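## 4. Writing on walls: the whiteboard as a shared working surface

### 4.1 Why we came to look at boards at all

When we began this study we had no intention of writing a whole section about whiteboards. Our interest was in tables: who sat at them, how long they stayed, what they left behind when they got up to fetch a cup of tea. The tables were well looked after in our original plan, with a page of the fieldwork guide given over to them, and the boards got a single line near the end, somewhere between the coat hooks and the bins. It was Fidelina Carhuamaca who first pointed out, in a margin note on an early set of fieldnotes, that people kept getting up from the tables in the middle of a sentence and that we had not once written down where they were going. They were, very often, going to the board.

So we went back through the notes with this in mind, and we are glad we did. Of the 157 conversations we had recorded in the shared workrooms, 90 involved somebody standing at a board for at least part of the time, and a good many of the rest involved somebody pointing at one from a chair. A board that is never touched during a conversation may still be doing a great deal of work in it. Hernán Llanos, who kindly let us sit in on his reading group for most of a winter, described his own board as "the person in the room who remembers", and we have found it hard to improve on that.

The workrooms themselves are ordinary enough, and readers who have spent time in a university building of a certain age will be able to picture them without much help from us. There is a table with a few chairs, and a board close enough to be read from where one sits. People who use the rooms call them by the names on the doors, Kusuma and Zarnamov, and we have kept those names here. Kusuma is the larger and gets the afternoon light. Zarnamov is smaller and a little stuffy, and is the one people ask for when they want to be left alone with a hard problem.

### 4.2 Layers, corners and leftovers

A board in steady use is seldom wiped clean from edge to edge. What we saw far more often was a kind of gardening. A patch would be cleared with the side of a hand or a sleeve, just large enough for the next few lines, and everything around it would be left as it was. Over a week or two the surface fills up, and the writing grows smaller as it goes. Columns become narrower. A sketch gets squeezed in beneath a run of symbols where there was a bit of white left. Several of our participants told us, with some pride, that they could read the age of a line from where it sat, and when we tested this gently with Fidelina Mamani one afternoon in Kusuma, she took us through her board in the order it had been written, which began near the middle and went round by way of the top.

Dense boards of this sort can be quite forbidding to a visitor. Figure 6 gives a fair idea of how full a board may become: the equations stand in columns, and the small sketches, among them a few circled shapes, have found their place lower down. All of it is in blue, which was far and away the favourite colour among the groups we followed. We asked why, and were given a number of answers, of which the most common was simply that the blue pens were the ones that still worked.

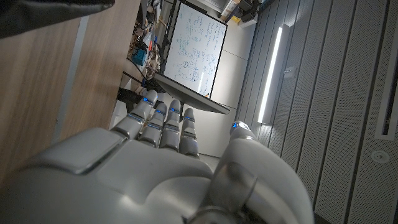 *Figure 6. A whiteboard covered with notes in blue marker, with part of the wooden tabletop and a robotic hand in the foreground. The view is turned on its side.*

We want to dwell a moment on the relation between table and board, as it matters for the argument that follows. The two are usually described in the literature on meeting spaces as if they belonged to separate kinds of work, the table being for reading and private jotting and the board for showing things to others. Our notes do not bear this out at all tidily. People copied from the board on to paper and then, ten minutes later, copied the same thing back again with a sign changed. They leaned on the table to look at the board and they leaned on the wall beside the board to look at the table. In one session in Zarnamov, a long argument about a single term went back and forth between the two surfaces for the better part of an hour, and we could follow it quite well from the squeaking of the chairs alone.

Circled shapes deserve a word of their own. We had supposed at first that a circle round something meant "this is important", and sometimes it did. In interviews, though, people gave us a rather wider range of meanings. A circle could mark a result that was finished and could be trusted, or a step that somebody was unhappy about and wished to come back to. It could be a fence, put up to protect a small drawing from the sleeve of the next person along. Zuzanna Pawlak told us that she circled things mostly while she was thinking about something else, and that her colleagues then treated these circles with great respect. We have therefore been careful not to read a meaning into any circle unless its maker was there to tell us what it was for.

### 4.3 Wiping

The rules about wiping were the firmest we met, and the least often spoken aloud. None of the rooms had a written notice on the subject, with the exception of one corner of the board in Kusuma, which carried the words "please leave" for so long that the matter it protected had faded to nothing. Even so, everyone we spoke to had a clear sense of what one may and may not do. You may wipe your own work at any time. You may wipe a stranger's work if it looks old, and here opinions differed warmly as to what old looks like. You may not wipe a diagram belonging to somebody who is in the building.

Jhonatan Villanueva, who had been using Zarnamov longer than anybody else in the study, gave us the fullest account of how such things go wrong. He had come in early one morning in December to find the board perfectly white, and had stood in front of it (his words) "like a man whose bicycle has gone". The notes had been up for 15 days. He had a copy of most of it in a notebook, as it happened, and was able to put it all back before lunch, but he insisted to us that it was not the same. The copy had come out in straight lines. The old board had held a gap in the middle where he and a colleague had never agreed what to write, and he had grown used to thinking about the gap.

We heard stories of this kind in every group, and they were told with real feeling. What people seemed to miss was the arrangement. A page of notes can be photographed or typed up, and most of our participants did one or the other when they remembered. The photographs were rarely looked at again. Several people scrolled through their telephones for us to find one and came upon pictures of boards they could no longer place, in rooms they had forgotten visiting. Hernán Llanos had a great number of these and was good enough to go through a few with us, and he could explain perhaps one in three.

### 4.4 What this means for the furnishing of workrooms

It would be easy to go from all this to a plea for more boards, and we would not object if somebody made one. Our own suggestion is more modest and has to do with where the board is put. In the rooms where conversations moved freely, a person seated at the table could read the smallest writing on the board without getting up, and could reach it in a stride or two when they wanted a turn with the pen. Where a board had been hung at the far end of a long room it was used for announcements, and after a while for nothing very much. We noticed this most clearly after the furniture in Kusuma was moved round for a visiting class and stayed that way until the end of term. The same people came, at the same times, and wrote far less on the wall.

A second point concerns the booking of rooms. Where a space changes hands every hour, the board must be surrendered along with the chairs, and nothing on it can grow old. Fidelina Mamani put it to us that she would gladly give up the projector, the good lamp and one of the chairs if she could be sure of finding her board as she had left it the night before. We return to her proposal for a shared "keeping wall" in Section 5, together with the objections raised to it by the people who would have to share it with her.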